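I almost didn't do this interview. When someone offers to talk to you about a rulebook for robots in people's homes, you picture a long afternoon and weak coffee. But the person who wrote the house rules at Clunen (she asked me to leave her name out, and I'm happy to) turned out to be great company, and the coffee was fine!

I asked where the rules start and she laughed. "With the floor. Always with the floor. People want to talk about the hands, and I want to talk about where the cable is lying."

She means that pretty literally. The first page of the Clunen rules, now on version 1212 if you believe the way they number every tiny edit, says the trailing cable gets its own person. That person doesn't take notes, doesn't touch the laptop, and doesn't chat with visitors like me. "If you're on cable, you're on cable," she said. "You can be bored. Bored is fine."

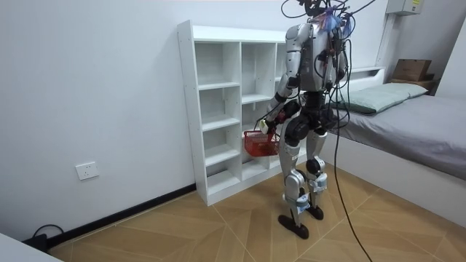
Basket work at the cubby shelves, cable trailing across the floor.

The second page is all about what she calls the quiet side, meaning the side of the robot away from the job. You stand there or you stand outside the door. I asked what happens in a small bedroom where there isn't much of a quiet side, and she got very animated. "Then you're outside the door! I had this argument with Piras for most of February. They wanted a distance in the rule, a nice number. I said a number is great in a warehouse, but in a room with a bed in it you'll be on the bed." (Piras wrote the training course that goes with the rules, and they're still friends, she swears.)

What I liked is how ordinary a lot of it is. There's a page on what a robot may carry while people are learning to run it: fruit, vegetables, folded cloth, empty plastic containers. Glass is out. So is anything with a blade, and so are hot drinks, which I'd have thought didn't need writing down. "It needed writing down," she said, and wouldn't tell me more.

Then there's reaching into shelves, and she could have talked about that until dinner. Her rule is that the hand opens before it goes near the thing it wants, and the other hand holds still while that's going on. "One hand busy, one hand boring. When both of them are moving, the person with the stop button has two things to watch, and people are bad at that. I'm bad at it."
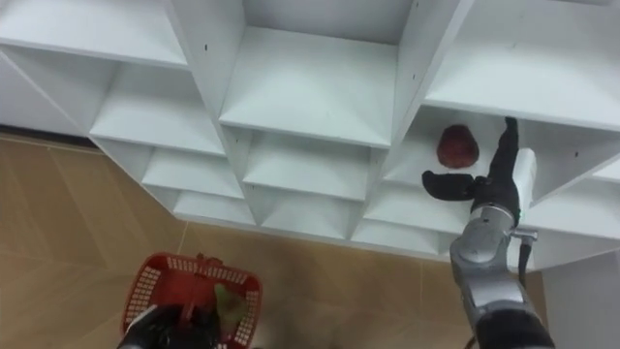

Open gripper just below a dark red fruit, basket held in the other hand.

I wanted to know about the stop button, obviously. At Clunen it's held, in a hand, by someone with no other job. It doesn't go on a shelf or in a pocket. They press it for real at the start of each session, and it goes in the log. The log from the Clorkedberg site has 444 entries so far, and she reads them. "People think I'm looking for accidents. I'm looking for the days when all the entries sound the same, and then I go visit."

Does everybody follow it? She made a face. Doso, which supplies the practice rooms, has its own checklist, and the two don't quite match on who gets to say a session is over. She'd like it to be anyone in the room, including a guest. Doso would like it to be the operator. They've settled on anyone can stop, only the operator can restart, and she's mostly at peace with that.

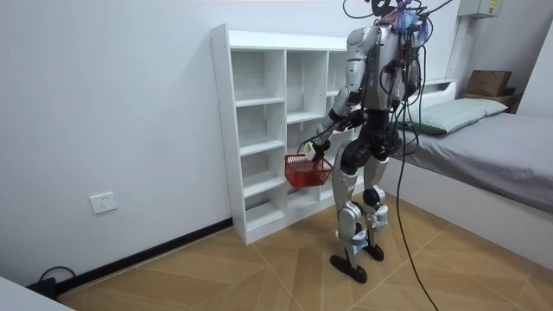 Who should a new team train first, the operator or the person holding the stop button?
Train the person with the stop button first, and have the operator do that same training before ever driving the robot.

She had one last thing she wanted in here, and it's about tiredness. The rules put a cap on how long one person can hold the button before swapping, and it's the page teams complain about most. "They say, but nothing was happening. I know nothing was happening. Swap anyway."

I asked if I could have a copy of the whole thing and she said sure, then warned me that the part about batteries is boring. I've read it now. She's right, but I did go and move my own charger off the carpet.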